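Notebook, August - Gindham student project, cloth handling

Back on the sofa this afternoon, all set up again on the woven mat. I wanted to get the blouse task going properly before the Kidstead lot come over for the inter-club day, and I'm still a bit behind (my own fault, I spent the morning renaming files).

The task as we agreed it: blouse flat on the mat, neckline towards the sofa back, sleeves out to the sides, then fold the sleeves in and bring the bottom up. Two grippers, one person on each. Satin is horrible stuff for this! It slides off the pads if you squeeze near a seam, and it bunches if you drag it. Best results so far came from pinching at the cuff gathers and lifting before moving sideways.

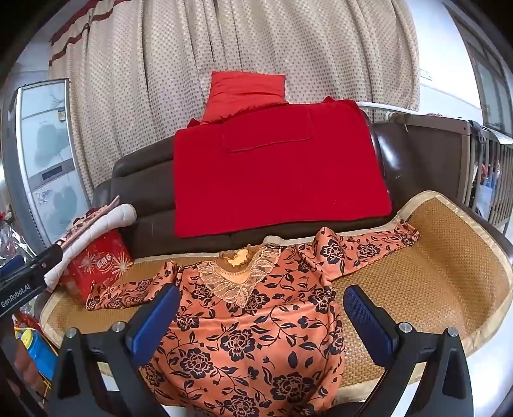

Pad spacing and the second grip

Had a long chat with myself over how wide to open the fingers. Going in fully open is fine for the body of the blouse but hopeless at the collar, where you catch the lace and the lining together. I've gone back to half open for anything near the neck. The Ghoneim settings sheet says the same thing, so I should have read it first.

The red packet stays at the left end of the seat for every run, please. If it wanders, we can't compare one day with another. Same goes for the red cloth over the backrest.

Count so far is 1078 clips, and I'd like another 200 before we hand over. I binned 3 from today where I'd started closing the fingers before the recording light came on.

Then the flowery salmon-pink piece with the navy blooms, both grippers in close. Come down from above with the pads facing each other and go slowly for the last bit - I keep rushing it. The other gripper wants to come in from the right and stay low. 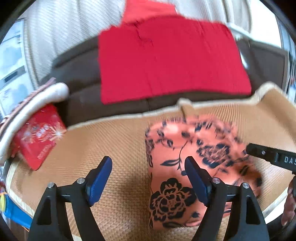
To do

Wipe the blue pads, they've picked up fluff.
Ask whether the Utitz scoring counts a dropped sleeve as a fail or just a time penalty. I've heard both.
Try the blouse with the sleeves crossed at the start.
Charge everything tonight, and put the spare screws back in the tin!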